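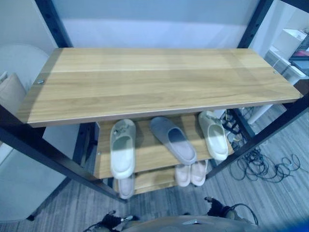 Black metal frame, light wood shelves, nothing on the top one.

December 30, 2021

So I finally made it to Herna! If you've been reading along since October you know I kept moving this trip, first for work, then for my knee, then for the weather, and in the end I just bought the ticket on a Tuesday-ish sort of impulse and went. Four nights, one small bag, the good boots.

Herna is an old salt town at the mouth of the Lu, and if you haven't heard of it you're in good company. The train stops a little way inland, so you get off and walk down through the marsh on a raised path, and for the first ten minutes or so you'd swear there was no town at all. Then the customs tower shows up over the reeds and you come in through the back, past the boat sheds.

I stayed at the Stusirus, a guesthouse on the lower quay run by Felicja Laskowska. It used to be the pilots' house. The pilots were the men who rowed out to meet the ships and bring them in over the bar, and they slept in shifts upstairs, so every bedroom has a window on the river side, even the silly little one at the top of the stairs that I ended up in. I loved it. It was freezing. Ask for the extra blanket when you check in, not at eleven at night like I did.

The big story in Herna is the flood of the salt pans. I'd read a bit before I came, but it makes so much more sense when you're standing there. The town got rich on salt, really rich for a place that size, and at the peak there were 47 pans strung out along the north bank, each one owned by a different family and each with its own name. Then one autumn the river jumped its bank overnight and took out all but 12 of them. The families who still had pans were supposed to share with the ones who didn't, there was a signed agreement and everything, and it lasted less than two years before they were in court. Leif Ekström, who wrote the little blue guidebook they sell at the museum, thinks the court case did more damage than the water. I'm not sure I buy that (the water took out most of the pans, Leif!) but he does have the letters to back it up, and they are wonderfully nasty. One brother calls another "a herring in a hat."

The museum is two rooms over the old weigh house. Go on a morning if you can, the light is better and the stairs are less crowded. Downstairs they still have the scale, which you can stand on. Upstairs it's mostly ledgers and rakes, plus a model of the harbor that Tianyou Lei spent eleven winters building. He was there the day I visited, fixing a mast with tweezers, and he talked to me for most of an hour about tides. I understood maybe half! What I did get is that the bar shifts with every big storm, so the pilots redrew their chart each spring and burned the old one. Only one burned-edge chart survives, and it's in the case by the door, easy to miss.

I did the long walk on day three. You follow the north bank out to the chapel at Jisico and come back over the dunes, and I'd give it five hours with a lunch stop. The chapel was built by the salt families in thanks for something, and the sign says a plague and the guidebook says a tax cut. It was locked. I ate my sandwich on the step and looked at the sea. On the way back I got turned around in the dunes and came out way too far east, behind somebody's cabbage field, and had to climb a gate. The knee was not pleased.

Population of Herna today is 2,000, down to 600 once the summer houses are shut, so in December you have to plan your meals. The bakery closes at one. The fish place by the bridge does dinner if you tell them by noon, and the smoked eel soup is worth the planning. I had it twice. I'd have had it three times but they were out.

A few people asked about getting there without a car. It's easy, just check the last train back, which is earlier than you'd think. The path from the station isn't lit either, so bring a flashlight.

Thank you to Padmavathi Ramasamy, who left the comment that sent me there in the first place, and to Qiuyue Dong for lending me the boots' worth of socks I forgot to pack. I still have the socks. I'll mail them.

Next up is the second half of the letters, if I can get my notes typed. My handwriting on the train home was terrible and there's one whole page I think is about eels.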